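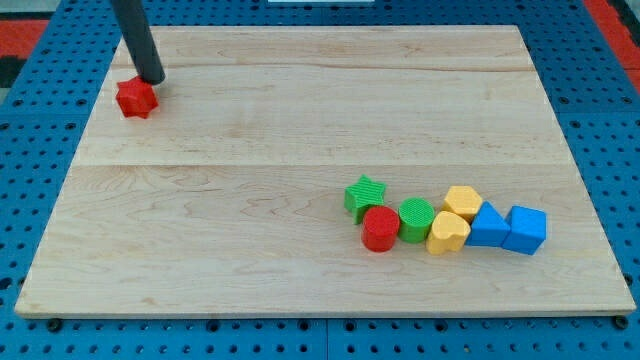
The pushing table at the Dostano open day, with the red star over by the arm and the other seven blocks clustered on the right of the board.

1/ Spent the afternoon at the Dostano open day in Nisberg. Three rooms were open. I stayed longest at the table with the shape-sorter blocks.

2/ The arm there has no fingers. It ends in a plain dark rod with a rounded tip, so everything has to be done by pushing. Nigel Mottram was running the table and took questions the whole time.

3/ You give it a short written instruction, such as "move the red star next to the green star", and it works out where to push. Nigel said they have logged 900 of these so far and want 1,000 by August.

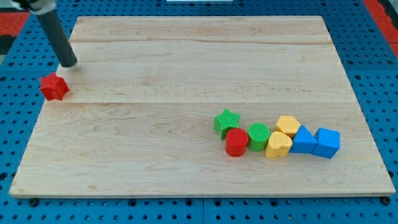

4/ Stars are awkward, he told us. If you push on a point the block spins, and if you push between two points it goes fairly straight. Cylinders tend to wander off to one side.

5/ Someone asked why they don't just fit a gripper. Vaughan Maihi, who looks after the software, said they have one on another arm. Pushing is a separate problem and they want to study it by itself.

6/ The board is pale maple on a blue table full of holes. I asked if the grain confuses the camera. Vaughan said it did early on, and they kept the board anyway.

7/ Entry was free and the session was limited to 100 people. The next one is at the Flokville site. I've asked to be put on the list and will post the time when I get it.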